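Week 3: Inventory, or the art of not knowing what you own

Last week we left Pumphrey Hardware with 3,520 hinges on the books and 2,613 on the shelf. Before anyone says theft (Omprakash, I can see your hand from here), remember the usual suspects: miscounts, unrecorded returns, and a supplier whose cartons of fifty hold whatever Takley felt like that morning.

Shrinkage is the polite name for the gap. It is an expense, and no amount of colourful language in the notes to the accounts will make it an asset. 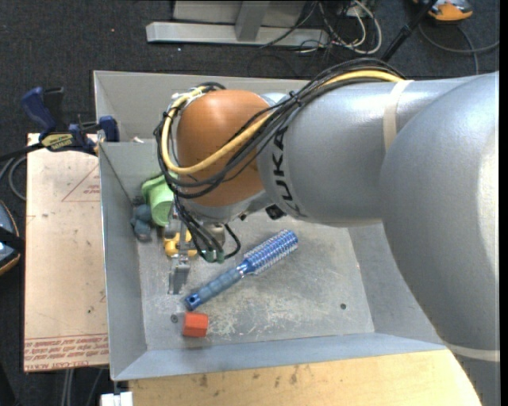
Periodic systems find the gap once a year, usually in April, usually at night. Perpetual systems claim to know the balance at all times – a claim you should treat as you would a teenager's account of the car. Both still need a physical count.

For tutorial: read chapter 2 and write up the Pumphrey adjustment under FIFO. Farzana Bepari is marking, and she does not accept "rounding" as an explanation for 907 hinges.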